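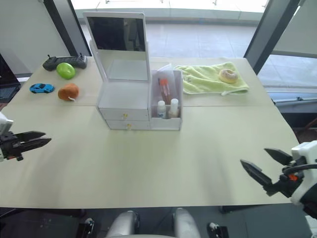

Remote controller and green apple-shaped object on the table.

How to Spend a Day at a Small Railroad Museum

The rail museum at Skesport has 14 cars on its grounds and a parking lot that holds considerably fewer. It rewards a little planning, and I have now been enough times, with enough children in tow, to have done most of it wrong.

Step 1: Check the season. Small museums keep the hours of people with other jobs. Skesport closes at the end of November and opens again when the pipes can be trusted. The website says spring. Call.

Step 2: Arrive early and start at the far end. Everyone stops at the first locomotive, climbs into the cab, and stays there until lunch. Walk past it. The dining car and the Festik sleeper sit at the back of the yard, and before 11 you may have them to yourself. Come back for the locomotive once the first wave has gone looking for sandwiches.

Step 3: Dress for steel. A passenger car in July is an oven with upholstery. In October it is a refrigerator with upholstery. Wear shoes with some grip, as the steps are steep and were designed for a porter to help you down. The porter has retired.

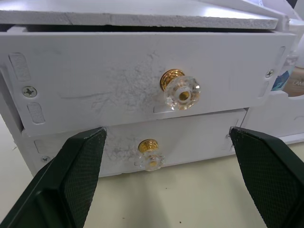 Step 4: Do the indoor rooms in the middle of the day. The depot has the timetables, lanterns and dining china, along with the Grgić collection of ticket punches, which fills 7 cases and is better than it sounds. Give it 20 minutes. If you find yourself comparing punch shapes, give it an hour and stop pretending you came for the kids.

Step 5: Ask one question. Pick somebody in a museum cap and ask how the brakes work on the Drostier caboose. Sit down first – there is a bench beside the track for this purpose, or at least it gets used that way. You will get the long answer, including the part about the winter the museum moved the thing 23 miles by truck.

Step 6: Save the gift shop for the exit. A wooden whistle bought at ten in the morning is a decision you will live with all day. The postcards are good, and the engineer caps run small, so try one on before paying.

Bring cash for the handcar ride. The card reader works when it feels like it, and the line forms at the water tower, on the side away from the sign.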